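Frequently asked questions about Kodulano color cubes

Last changed: 09/03/2024

On this page I collected the questions which come to me most often by e-mail and at the Livdale market. If your question is not in the list, please write to me and I will answer, usually in the same week.

What is in the small set?

Three cubes: one blue, one red and one green. We sell also the big set with 24 cubes, eight of each color. The cubes of both sets have the same size, so you can begin with the small one and add the big one later.

For which age are they?

We recommend them from three years. A younger child can look at them together with an adult, but please do not leave the child alone with them.

Why only three colors?

Many parents ask this. In my experience a small child who gets ten colors at once starts to throw them, and a child who gets three starts to compare them. My colleague Ms. Žukauskas would like to have a yellow one too, and we are still discussing it. Perhaps in October there will be news.

How should I put them out for the first time?

Take everything else away from the table. A plain, light surface is best, and a patterned tablecloth is the worst, as the eye of the child goes to the pattern. Put the cubes with some space between them, not in a stack and not in a perfect row. Then wait. It is difficult for adults to say nothing for two minutes, but please try it. 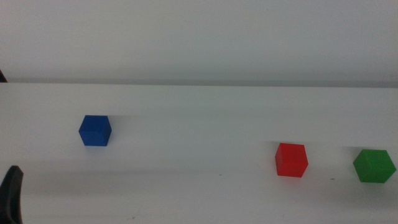
When the child takes a cube, you can say the name of the color one time, quietly. You do not need to ask "what color is it?" after each one. Later you can play small games: close your eyes, I move one cube, which one did I move? Or: give me the cube that is farthest from you. For most children the second game is harder than it seems.

My table is dark. Is it a problem?

No. Lay a big sheet of white paper on it, or the back side of old wrapping paper. Only the blue cube is a little hard to see on very dark wood.

How do I clean the cubes?

With a damp cloth and then a dry one. Please do not put them in the dishwasher – we had over 600 orders last year, and almost all the complaints were about cubes that had been washed in the machine.

One cube is lost. Can I buy a single one?

Yes. Write me the color and your order number. Single cubes are sent in a normal envelope, so it takes some days longer.

Can I see them before I buy?

Yes, in our room in Narnstead, on weekday afternoons. Ring at the door with the number 3831 and wait a moment, as the stairs are long.

Do you give a discount for kindergartens?

Yes, from five big sets. For this please write directly to Dirk Koster, he makes the offers and also the invoices.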